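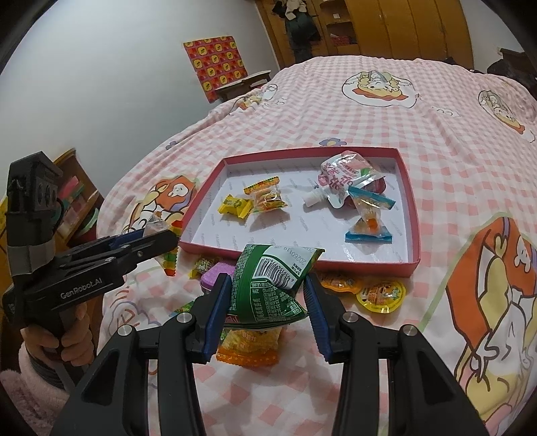 The Momby Home Instruction Scheme required every household to show each task by hand before a machine was permitted to attempt it. Instructor 7 had been assigned the sorting of sweets. She held one gripper in each hand, as the Tirkier handbook directed, and began with a green packet, which she kept between the blue pads above the gingham bedspread. The shallow tray had been approved by letter.

Her quota was 50 demonstrations. The supervisor at Fallahi House had asked that they be performed without haste, and that mistakes be left in the record.

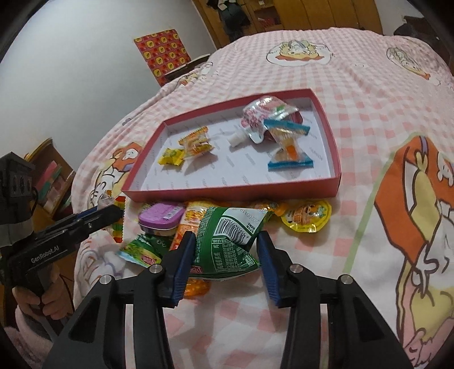
"Must I repeat a movement if my hand shakes?" she wrote to the supervisor.

"Please continue to the end and begin the next one as usual," came the reply.

She read it twice and resumed. In December a second letter informed her that the machine had completed its first trial. It had sorted everything correctly, the supervisor noted, with a slight tremor in the left hand.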